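Morning, 6:40

Slept badly again. Left hip ached from two until four, then settled once I moved to my back with the wedge under both knees. I've started writing down the position as well as the hours. The physio asked for hours only, but the hours on their own don't explain much.

Did the first set of stretches before breakfast. Stairs were fine going up, stiff coming down. Right hand on the rail both ways.

Mid-morning

Silvana Holanda rang from the clinic to move my appointment to the afternoon. She also read me the measurements from last time. Hip flexion on the left is up slightly and rotation is unchanged. She wants the seat height at home checked before I come in, as low seating keeps the joint past the angle where it starts to pinch. I told her the dining chairs are fine and the sofa is probably the culprit.

Put the tape on everything after the call. The Arruda armchair is the best of the lot, firm, with arms high enough to push up from. The desk chair goes up to 65 centimetres at full extension, which is more than I'll ever need. The sofa is the worst. The leather gives as soon as there's weight on it, so the figure with the tape against the bare cushion is meaningless. I should be measuring it with someone sitting down.

The grey pillow does help when it's behind the lower back. It brings me forward on the seat and my feet go flat on the carpet. Left at the side it does nothing.

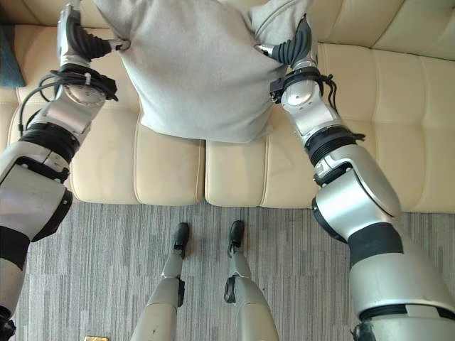
Afternoon, 3:15

Back from the Zuser shop with a firmer foam insert, cut to order. The fellow at the counter offered me two densities and I took the harder one. He says it will soften over the first month. The offcut came home too and is now under the printer, where it has stopped the rattle.

Walked there and back by the canal path. Three stops on the way out, two coming home. Colour of the sky promised rain but none came. The bench near the Munosov depot has been repaired and is a good height, though the slats slope backwards and getting up takes a rock forward first.

Evening

Pain at rest low, pain on standing moderate, easing after the first few steps. Second set of stretches done on the bedroom floor — the bridge is getting easier, the clamshell is not. Heat pack afterwards.

Tried the insert for the length of the news. Firmer, certainly. It may be a touch too deep front to back, and the front edge presses behind the knee. Will trim it with the bread knife tomorrow if it's still annoying me.

Wrote out the seat heights for Silvana on the back of the Gekivholm invoice. Must remember to ask her about swimming, and whether the wedge should go between the knees when I'm on my side.

Lights out at ten.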